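Home | Forums | New Posts | Members | Search

Print this thread | E-mail this thread

Newsletters, Lists and Mailings

Thread: Moving my list off Pivovden - weekly or monthly after that?

papercrane_lu
4 February 2024
Hi all, longtime reader, hardly ever post. I write a little newsletter on saving money on groceries and cooking from the pantry, and I've got almost 2000 subscribers now, which still makes me grin. I've been sending it weekly through Pivovden and I want to switch over to Givberg in March, mostly because I can't stand the Pivovden editor anymore (it eats my line breaks every single time). While I'm at it I'm thinking of going monthly. Weekly is wearing me out and I can feel myself padding. Would you change both at once or one at a time?

oldmailbag
One at a time, please. If your opens drop after the move you won't know if it was the new sender or the new schedule. Move first, send 2 or 3 issues the way you always have, then slow down.

tansy_b
I'd go the other way. If you're tired, go monthly right now and use the free weeks to do the move properly. I cleaned out my list before I switched and dropped 600 addresses that hadn't opened anything in forever. It hurt! But I pay less, and the people still on there write back.

oldmailbag
Careful with that. Lots of mail apps hide opens, so some of those 600 may have been reading you every time. Ask them first. One plain e-mail, "do you still want this?", with a link to click, and then wait a while before you cut anybody.

tansy_b
Well, I did send one. I just didn't wait very long, fair enough.

gravelroad
Monthly is a mistake in my opinion. I went monthly with my Flindville walking letter and people forgot who I was. The unsubscribes came in with notes like "I never signed up for this." They did, they just didn't remember. Every two weeks is where I ended up and I've stayed there.

papercrane_lu
Ooh, every two weeks hadn't even crossed my mind. Gravelroad, did you make the issues longer when you slowed down, or keep them the same?

gravelroad
Same length. I tried longer and nobody got to the bottom, where I put the question I want answers to.

mimsy_writes
Jumping in with a side question - does Givberg let you put two pictures one after the other without squashing them? My Gashaw template shrinks the second one down to a postage stamp and I've been fighting it all week.

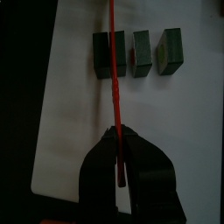

Red rod first, dustpan second.

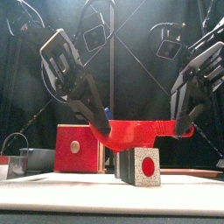 I want them full width, stacked, with the text picking up again right underneath. On my laptop the test looks fine, but on my phone there's a huge gap before the next paragraph and I can't find any setting for it. I've already tried deleting the whole block and starting over.

oldmailbag
Givberg stacks them okay. The gap is most likely an empty text block that got left in there. Click just under the second picture and see if a blank box lights up. Also shrink the files before you upload, the big ones load slowly on phones.

mimsy_writes
There it was, a blank box. Two of them! Thank you.

papercrane_lu
Okay, back to me for a second, haha. I think I'm going to move in March, keep it weekly for a few issues like oldmailbag says, then try every two weeks. I'm still not sure about cleaning the list. Some of those folks have been on there since I had 8 subscribers and it feels rude.

tansy_b
It isn't rude if they aren't reading. You're paying for them every month.

gravelroad
I'm with papercrane on this one. I've never cut anyone. Had a lady answer an issue after a couple of years of total silence, and she'd been saving them all in a folder.

oldmailbag
Do export your whole list from Pivovden before you close the account, and make sure the file includes the people who unsubscribed. You need those on Givberg too so you don't mail them by accident. I did that once and heard about it for weeks.

papercrane_lu
Adding that to my list right now. Does anyone know if the old issues come over too, or do I have to paste them in by hand?

Contact the moderators | Copyright 2024 | Back to top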